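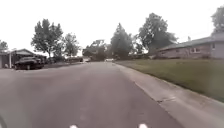
The reservoir above Hirnden was built to supply a smaller town than the one it serves now. In a normal year that causes few problems. This spring the rain stayed away, and by early summer the water company at Covport had asked households to stop using hosepipes.

Crescencio Serrano has run the pumping station at Oshima for 19 years. He says the low level is only part of the trouble.

"We lose water between here and the taps," he said. "The old main was laid in short lengths, and every joint is a place where it can leak."

Work to replace the worst stretch, 400 metres of pipe below the Fander treatment works, is due to finish in December. Until then the company is lowering the pressure overnight. 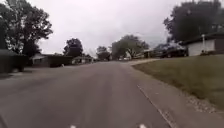
The lower pressure has been felt most on the higher streets, where upstairs showers slow to a trickle after ten in the evening. Farmers further down the valley have a different complaint. They draw from the river under licence, and their share was cut on 21/07/2022 with two days' notice.

Evaristo Ocampo grows onions and leeks on rented land. He gave up on one field and put what water he had on the rest.

"I can plan for less water if I know in March," he said. "In July the crop is already in the ground."

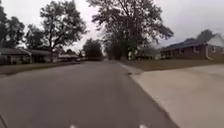 The company says it will publish river levels every week and give five days' warning of any further cuts. It is also looking at a second borehole near Oshima, though test drilling has not been approved. Serrano would like to see the rest of the old main dug up first – the borehole, he said, would be feeding the same pipes.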